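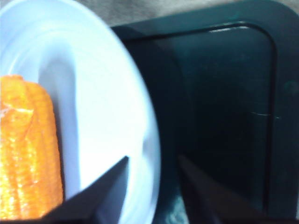 ## 4.2 Comparing the two finger sets

We went into this part of the study fairly sure that the softer Karska fingers would win on anything round or ridged, and we should admit that Mahnaz Naseri had warned us against being so sure. Both sets were mounted on the same arm, with the same controller and the same wrist camera, and each was given 500 attempts at the pick-and-place tasks with toy food. The narrow Druris fingers did very nicely near the rim of a plate – a place where the wider Karska pads tended to touch down too early. As Figure 3 shows, the layout puts a ridged yellow-orange piece on a blue plate, with a woven basket of other food beside it. 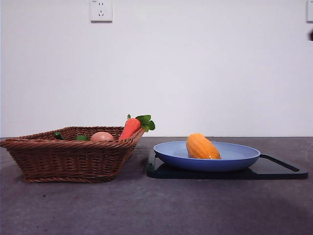 **Was the closing force the same for both finger sets?**

It was the same for every attempt, set to 30 percent of the controller's limit, and we left it alone even when Pejman Najafi would dearly have liked to turn it up.

*Figure 3. Fixed-camera view of the table layout, with the basket at left and the plate on a black cutting board.*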